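Visit report: Plineck packaging and release site, Sernovholm

Posted 2020-10-15

The Plineck plant sits on the east side of Sernovholm, a short bus ride from the station. It does not make the active ingredient for anything. Tablets and capsules arrive in bulk, and the plant packs, labels, tests and releases them for sale. The company opened the site to outside visitors for one day, and I went mainly to see how it handles its rare disease products, where a whole year's supply for a country can fit on a few pallets.

The tour started with an hour in a meeting room. The site employs 253 people on two shifts. It ships to 32 countries, and each one has its own carton text, leaflet and serial number rules. Our guide said that changing a leaflet takes far more staff time than packing the tablets that go with it. When a regulator approves a new age group for a medicine, the old leaflets have to be pulled and destroyed by a set date, and the new ones have to be checked line by line in every language. Last year the site handled 381 of these text changes.

We then put on gowns, hair covers and shoe covers and walked the packing hall behind a yellow line. Two blister lines were running and a third was being cleaned between batches. Cleaning took longer than I expected. Every loose tablet, carton and label from the previous batch has to be accounted for before the next one can start, and a second person signs for it. The bottle line was quieter. It fills small bottles for a once-daily blood disorder tablet that Plineck packs under contract for Bokton, and it runs only a few days a month.

Phones and cameras stayed in the lockers for that part. Pictures were allowed in the development building across the yard, where new pack formats are tried before they go to the hall. 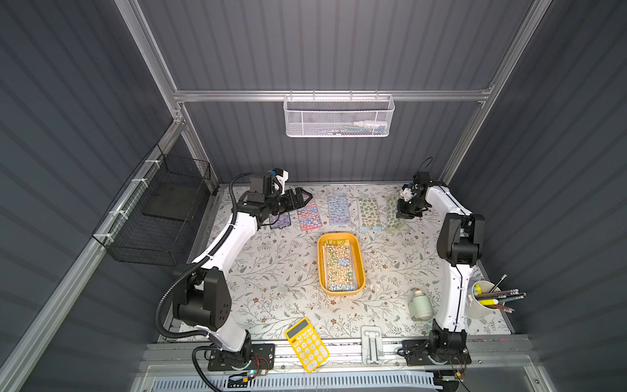
Development building, with a white mesh basket on the back crossbar and a black wire one at the left.

Most of the questions in the development building were about child-resistant packs. Bokton has asked for a bottle that older patients with sore or swollen hands can open, which pulls against the child test. Two cap designs are being compared and a decision was due in June, but it slipped. The guide would not say which cap was ahead. She did say that the liquid form for younger children will come with an oral syringe marked in half milliliters, and that the syringe supplier has been settled.

The stability rooms are on the floor above. They hold 597 sets of samples at fixed temperature and humidity, pulled and tested on a schedule that can run for years. One room is set for hot, humid climates and you feel it when the door opens. The glass in my goggles fogged at once. If a room drifts out of its limits, an alarm goes to the duty chemist's phone -- day or night -- and the event has to be written up even if it lasts only a few minutes.

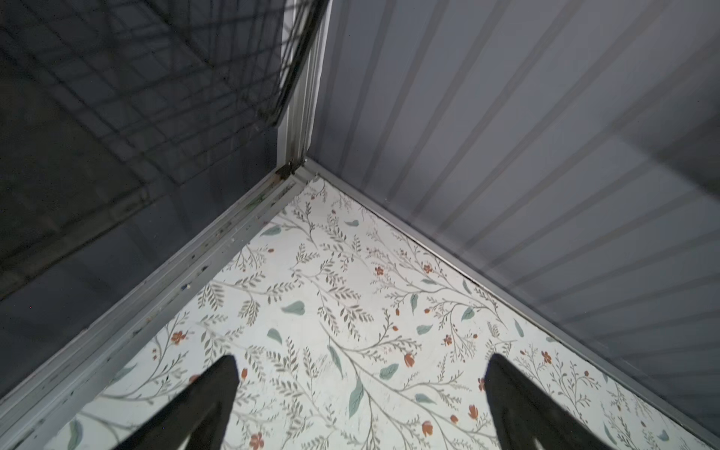 After the stability rooms we had a talk from the quality group on batch release. A batch leaves the site only when a named, qualified person has signed for it, and that person can refuse without asking the plant manager. For the smaller products the records are still partly on paper. Sproģis, the firm that supplies the electronic batch record system, is moving them over one product at a time, starting with the blister lines.

I asked about shortages. The answer was that the rare disease products get a reserved slot on the line each quarter, and that some finished stock is held unlabeled so it can be sent to whichever country runs low first. There was no figure given for how much.

Lunch was soup and sandwiches in the canteen. The tour takes most of the day, with a lot of stairs, and visitors need closed shoes. Sign-up for the next one goes through the Plineck site office, and places in the packing hall group go first.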